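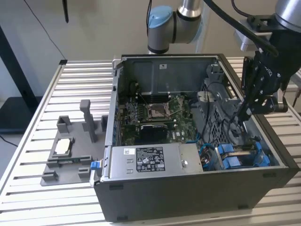 How long can an old desktop computer stay useful?

Much longer than most people keep one. A tower that was bought for an office will often work for 12 years if it is kept clean and gets a new drive at some point in its life.

I came to this subject by way of my own kitchen. When my family moved to Petley, we brought with us a desktop that I had been promising to throw out for a long time. It took four minutes to start. My daughter used the top of it as a shelf for her plants. On the day I finally carried it to the car, I stopped at the door and asked myself what exactly was wrong with it, and I did not have an answer. It was slow. I did not know any other thing about it.

In my first country we repaired things, and we did not see this as a virtue. The shops were far and the new machines were expensive, so there was always an uncle or a neighbour with a screwdriver. Here in Australia I lost the habit very quickly. It is easy to lose. The new computer arrives in two days, in a beautiful box, and the old one goes to the garage, where it waits with the paint tins and the broken fan.

The garage is where the trouble begins. A computer that is passed on at once still has value for another person. After years beside the paint tins it has much less, and the owner has also forgotten the password.

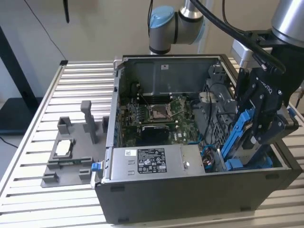 A desktop tower with its side open and a blue drive carrier in the bay.

If you want to do only one thing for an old desktop, change the drive. Many older machines still run on a hard disk with moving parts, and for daily work this is usually the slowest piece in the whole computer. A solid-state drive of a modest size costs less than a family dinner at Tai, our noodle restaurant, and after it is fitted the same machine can feel like a different one. Mine starts now before the kettle has boiled.

The second thing is memory, and the third is dust. I was ashamed of the dust. It was grey and thick like felt, and it covered the fan so well that I could not see what colour the blades had been. I took the computer outside, unplugged of course, and cleaned it with a soft brush and a can of air. My husband kept all the windows closed.

I had help with the rest. Mostomum is a small repair shop behind the Petley post office, and I like it because the people there will tell you when a repair is not worth the money. They prefer the towers that come out of offices. Such machines are not pretty, but many were made to be serviced by a busy technician, so the side comes off easily and parts can be taken out without a long fight. A thin laptop with a glued battery is a different story.
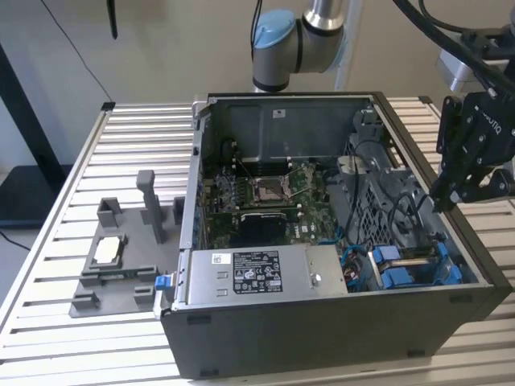

There is also the matter of what you leave behind when you give a computer away. I had 11 years of tax papers on mine, and all the photographs from my daughter's first school. Deleting the files is not enough. They can often be recovered, even after the bin is emptied. You should copy everything you want to keep, and then either wipe the drive with a proper program or take it out and keep it in a drawer. I chose the drawer -- I know this is not very modern.

Sign out of your accounts as well. Mail, music, the bank, the printer program, everything. It is boring work and it took me a whole evening.

What about machines that really are finished? Our district has a contract with Grolico, which collects old electronics at the transfer station on the north road. They accept towers, screens, keyboards and cables, all free of charge for households. Please do not put a computer in the ordinary bin. There are metals inside that can be used again, and others that should not go into the ground.

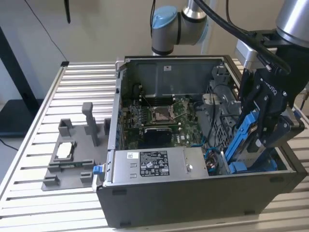 Software is the harder question, and I do not want to pretend that a screwdriver solves it. A computer can be in perfect health and still be too old for the newest system. Without security updates I would not use it for banking. Some people install Linux, which costs nothing and is often kind to older hardware. I tried it on a weekend in November, with a cup of tea and a very low expectation, and by the evening I was writing letters on it. My printer needed longer. The scanner part of it still refuses to speak to me.

For a person who only reads the news, writes and makes video calls, this can be quite enough. For someone who edits films or plays the latest games, it is not, and they should buy the faster machine with a clear conscience and pass on the old one while it is still worth something.

Our kitchen computer now stands under my daughter's desk, and the plants have moved to the windowsill. She does her homework on it and complains about the noise of the fan, so I will go back to Mostomum and ask for a quieter one.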